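Pince de collecte Plotix : deux mois d'essai pour l'apprentissage par démonstration

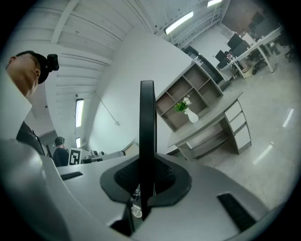 Nous avons repris le protocole d'Onni Suominen : 610 démonstrations faites à la main avec la pince, puis une politique entraînée sans téléopération. La tâche est simple, saisir un gobelet et le poser sur une soucoupe.

Le résultat est bon quand l'objet reste dans la zone vue à l'entraînement. Sur un plan de travail nouveau, la politique échoue 2 fois sur 5, presque toujours à la saisie. Ajouter des démonstrations prises dans 3 autres pièces a mieux marché que d'allonger l'entraînement.

Côté matériel, la prise en main est correcte, mais le poids se sent dans le poignet en fin de séance. Le calibrage est à refaire souvent — la notice n'en parle pas. L'export vers Gornuritz fonctionne, avec des noms de fichiers pénibles.

Note : 3 sur 5. Prochain essai en janvier, avec les doigts souples de Partanen.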